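OK, a thread about what has changed on our floor since the robot arms came in, because people keep asking me and I keep giving the short version. Long version below!

1/ I've been building gearboxes at Catbridge for a good while. Bench work. You get a bin of parts, a build sheet and a stool, and you put the thing together. I like it a lot, so when they said arms were coming to the gear cell I was not first in line to clap.

2/ I am clapping now. I want to explain why without sounding like the poster in the break room.

3/ The old way: one person did a whole unit, start to finish. Planet stage, ring, housing, bolts, spin test, tag. On a good shift our line did 400 units. Your thumbs knew it by lunch. Small gears with square teeth are not kind to skin, and gloves thick enough to help are too thick to feel anything with.

4/ The new way: the arm does the planet stage, which is the fiddly part where you set gears around a plate over and over and over. We do everything after that, plus the part I didn't expect, which is teaching it.

5/ Teaching is the fun bit. You lead it through the job slowly, it tries, you fix what it got wrong, it tries again. I taught it the small planet set, and my sheet says 216 tries before the lead signed it off. I remember a lot of them!! There was a whole evening of it dropping the same gear at the same angle.

6/ What got me is how much I knew that I had never said out loud. Like, I rock a gear a tiny bit when it goes on, so the teeth find each other. Never thought about it in my life. Then I had to tell the engineer from Sikberg where the rocking starts and when it stops, and I stood there with my hand in the air moving nothing, trying to work it out.

7/ (We settled on "a little, then less." He wrote that down. It's in the work instruction now, word for word, and I'm very proud of it.)

8/ Things that changed for people, good side. My wrists. The noise, since we moved the bench with the air tools to the far wall. And job rotation is real now. Two hours on the arm, two on housings, two on test. Before, you could be on planets for a month if you were quick at them, so being quick was kind of a punishment.

9/ Things that changed, less good side. The arm doesn't chat. The planet bench used to be four people in a row talking all shift and now it's one person and a screen. We asked for the test bench to be turned so it faces the cell and that helped. Took them until September to move it, but it helped.

10/ Also the pay question. Running the cell is a different grade from assembly and it took a lot of meetings before the grade sheet said so. If your place is getting arms, ask about that in week one. Ask before the training starts, and get the answer on paper.

11/ Headcount, since that's what everyone DMs me about: same number of us on the line as before. Two folks moved to Palamarchuk, the other building, because they wanted days. I can't tell you what it looks like in five years and I don't trust anybody who says they can.

12/ A bit of the actual work, for the gear nerds (hello, I see you)

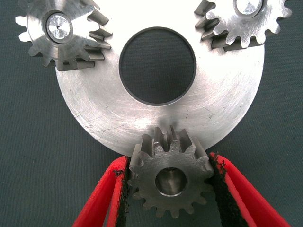 Gear Cell 2, Assembly, Catbridge

13/ The bottom gear is the one in the red fingers, with the other two at the top of the plate. Look at the black pads on those fingers, all rough along the edge. I have so many opinions about grip pads now. I never used to have a single one.

14/ Gripping a gear by its teeth is a pain, by the way. People figure it's the easy part. A hand sort of wraps itself around whatever you give it, and two fingers only have two sides, so where they close matters a lot. Half of my notes from teaching are just about that.

15/ Numbers for those who like them: best shift since the change is 652 units, same crew size. The 400 we used to call a good shift is now a slow one with a changeover in it. And I went home after the 652 and cooked dinner with both hands like a normal person!

16/ Next up is the Calano gearbox, which has a bigger ring and a snap ring that I personally hate. I've put my name down to teach that one too. Snap ring tips welcome, my replies are open, I'm on break until 2:15.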